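How to Clean and Refresh an Old Parquet Floor by Hand

I love parquet. I love the little blocks, the way the light changes direction every few inches, the creak in the one spot by the door. And I love that you can bring a dull parquet floor back a long way without renting a sander or moving out for a week. If your floor is gray in the walkways, a bit sticky near the table and scuffed everywhere else, this page is for you.

Everything below is hand work. You'll need a free weekend for a small room, a pair of knee pads, and some patience with the drying times.

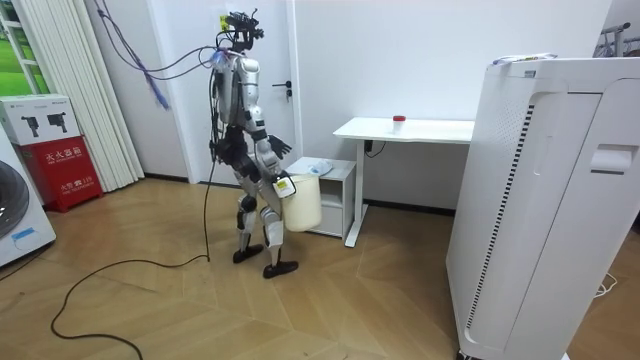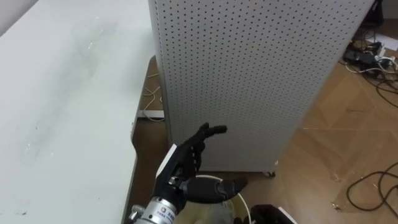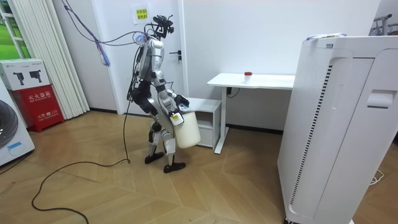 First, find out what finish you have

Everything else depends on this, so please don't skip it (I did on my first floor, in our apartment on Gostudska Street, and spent a whole afternoon rubbing oil into varnish, where it just sat and went gummy).

Pick a hidden spot. Inside a closet is perfect, or under a rug. Put one drop of water on the wood and leave it alone for 10 minutes.

If the drop stays up in a neat bead and the wood under it looks the same when you wipe it off, you have a sealed floor, most likely varnish or polyurethane. If the drop slowly sinks in and leaves a darker mark, the floor is oiled, or the old finish has worn through in that spot. If it leaves a whitish mark, there's probably wax on top.

Try a second test for wax. Rub the spot with a bit of fine steel wool, gently. Wax comes up as a soft gray smear. Varnish comes up as a dry white powder or doesn't come up at all.

Test a walkway too, not only the closet! Floors are often two floors in one: sealed around the edges and bare down the middle.

What you'll need

A vacuum with a soft brush head
Two buckets, one for the cleaner and one for rinsing
A flat mop with at least four washable pads
A plastic scraper or an old gift card
White scrubbing pads, the non-scratch kind
Cotton rags, more than you think
Cleaner made for wood floors
Floor oil, paste wax or wood floor polish, depending on your test
Wood filler in a color close to your floor
A wax repair stick for small scratches
Knee pads

I use the Hosden wood soap for the cleaning and Zarei hard oil for oiled floors, mainly because the hardware store in Trendville has both on the same shelf. Any cleaner and oil made for wood floors will do. What you want to stay away from is vinegar, ammonia, steam mops and those all-purpose sprays that promise shine. Vinegar gets recommended all over the place, and on a worn finish it slowly makes the dullness worse.

Step 1. Clear what you can and vacuum twice

Take out rugs, chairs and anything else light enough to carry. Heavy pieces can stay if you're willing to work in two halves, which is how I do it now. Put felt under the feet before you slide anything.

Vacuum once along the length of the room and once across it. Parquet has far more joints than a plank floor and every one of them holds grit. Go slowly along the baseboards. If you find packed dirt in a joint, tease it out with a wooden toothpick. A knife will chip the edge of the block, and a chipped edge catches dirt forever after.

Step 2. Scrape off the bumps

Get down low with a lamp or your phone light, shining it flat across the floor. You'll see every paint speck, candle drip and bit of mystery glue. Push the plastic scraper under each one at a shallow angle, going with the grain of that particular block. This part is oddly fun. I usually put on a podcast and get carried away.

For chewing gum or wax, hold a bag of ice on it until it hardens, then pop it off.

Step 3. Wash with as little water as you can manage

Mix the cleaner in warm water to the strength on the label. Wring the mop pad until it no longer drips. When you wipe a patch, the moisture should be gone in a minute or so. If it's still shining after that, your pad is too wet.

Work in patches the size of a bath towel: wash, rinse with a second pad from the clean bucket, dry with a rag, move on. Change the rinse water the moment it goes cloudy. On a floor that hasn't had a real wash in years you'll be changing it a lot, and the first bucket will be horrifying. Enjoy it, it's the best before-and-after you're going to get.

Stubborn black scuffs from shoe soles usually lift with a dry white pad. Rub lightly, check, rub again.

Let the room dry overnight with a window cracked open, if the weather allows.

Step 4. Deal with loose blocks

Walk the whole floor in socks. You'll feel and hear any block that moves. Mark each with painter's tape.

A block that only rocks a little can often be fixed with glue made for wood floors. Lift the block straight up with a suction cup or a thin putty knife, scrape the old glue off its underside and off the subfloor, spread a thin coat of new glue, and press it home. Wipe off any squeeze-out right away. Put a sheet of wax paper on top and weigh it down with books until the glue has cured.

One warning. In old buildings the black tar-like glue under parquet can contain asbestos. If you see something black and brittle under there, leave it alone, put the block back and have a sample tested before you scrape or sand anything.

Step 5. Fill gaps, but only some of them

Wood moves. Gaps open in the heating season and close in August, and if you pack every one of them in winter the filler will get squeezed up into ridges by summer. I leave anything thinner than a dime alone.

For wider gaps that stay put all year, press the filler in with a plastic scraper, level it, and wipe off the haze with a barely damp rag. Buy two shades and mix them. A floor that has aged in the sun is never one color, and a slightly uneven filler disappears much better than a perfect match from the chart.

Step 6. Touch up scratches

Fine scratches on an oiled floor will nearly vanish when you oil, so save yourself the trouble. On a sealed floor, rub the wax repair stick across the scratch (across, not along), then buff with a clean rag. Deep gouges get filler first, then a little color.

Step 7. Put the finish back

For oiled floors: pour a small puddle of oil on a rag, never straight on the wood, and rub it in block by block. Thin is the word. Wait 30 minutes or whatever your can says, then wipe off every bit the wood hasn't taken. Every bit! Leftover oil turns tacky and you'll be picking socks off it for weeks. Worn walkways may want a second coat the next day.

Spread the used rags out flat outdoors to dry, or drop them in a metal can filled with water and put the lid on. Oily rags in a heap can heat up and catch fire with no flame anywhere near them. Please take this one seriously.

For waxed floors: a thin coat of paste wax, left to haze, then buffed with a soft cloth or a buffing machine. Mine took 54 minutes by hand and my shoulders complained for days.

For sealed floors: use a polish made for your type of finish, and only if the seal is whole. Try it in the closet first. If your water drop sank into the walkways, polish won't save them. Those need a light sanding and a new topcoat, and that's a separate project.

Step 8. Stay off it

Socks after a day, furniture after three, rugs after two weeks for oil. I know. It's hard to wait when it looks so good.

Keeping it nice

Vacuum weekly, more often in sandy weather. Put a mat outside the door and another inside it. Check felt pads twice a year and replace them when they go hard or pick up grit.

Keep an eye on the air as well. Parquet is happiest with indoor humidity between 30 and 50 percent, and a cheap meter on a shelf will tell you where you are. In a dry winter a bowl of water near the radiator helps a little — a humidifier helps a lot more.

Wipe up spills as they happen, and lift plant pots off the floor now and then. A saucer sweats underneath even when the plant hasn't been overwatered, and the black ring it leaves goes deep into oak.

An oiled floor in a busy room wants a fresh thin coat once a year. In a bedroom you can easily stretch it to three.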